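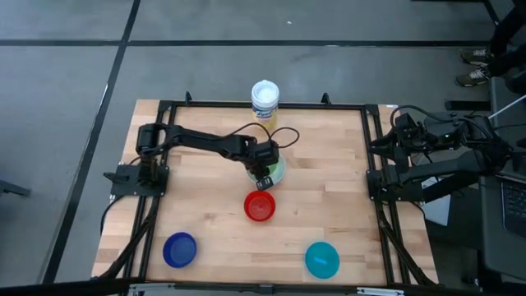
When does the Skenstead repair counter open? 21st September, at 9 in the morning, and it stays open through the winter.

SKENSTEAD - Prurkex, the household goods repair firm, is opening a walk-in counter on Myklebust Street. Bring in a broken thing, leave with a ticket, come back when it's fixed. Lamps, toasters, kitchen scales, chairs with a bad leg, zippers on most bags. No TVs. No phones, no laptops, nothing that runs on gas.

Most jobs will be done within 5 working days. Small ones - a plug, a fuse, a loose handle - while you wait, if the bench is free. A flat fee of 3 dollars covers the first look, and it comes off the final bill if you go ahead with the repair. If you don't go ahead you get the item back as it was, screws and all.

"People kept driving out to our old unit on the Linach road and finding the gate shut," said Godfrey Nyamweya, who manages the counter. "We were only there for trade. Hotels, a couple of care homes, that kind of work. But every week somebody would be standing at the gate with a lamp under their arm. So now there's a door they can walk through."

Prurkex ran a trial over the summer with evening drop-offs at the Linach unit. 177 items came in. Lamps were the biggest group by a long way, then toasters, then sewing machines, which we did not expect and had to order parts for. Most went home working. The ones that didn't were mostly sealed units that can't be opened without breaking the case, and a few where the part cost more than a new one. Customers were told before any money was spent.

The trial also showed up a problem with labels. Two kettles of the same make got swapped and it took a phone call to sort out. Every item now gets a numbered tag at the counter and the customer keeps the other half. Please dont lose your half. We can look you up by name but it takes a while.

Opening hours are 9 to 5, with a late evening until 7 once a week, day to be posted on the door. Closed for lunch on quiet days, sorry, there's only so many of us. Parking at the back, entrance from the lane. The front step has a ramp now. The bus from Linach stops across the street.

Anyone who comes in during September gets a free cord and plug check on one item, no appointment and no purchase needed. Also in September - a mending evening, 30 places, bring your own item and be shown how to rewire a plug or reglue a chair joint. Tools and glue supplied. Wear something old. Places are free but have to be booked at the counter, we are not taking bookings by email becuase last time it got messy.

Existing trade customers are not affected. Collections carry on from the Linach unit same as before, same driver, same phone number. Invoices will show the Myklebust Street address from the end of the month so please update your records.

Prurkex is also looking for a part-time bench hand. Soldering experience useful, patience more useful. Ask at the counter for Godfrey, or leave a note with your name and number.

Unclaimed items will be kept for three months after the repair date and then passed on.

Press contact: Godfrey Nyamweya, Prurkex, Myklebust Street, Skenstead. Interviews in the mornings please, before it gets busy.

ENDS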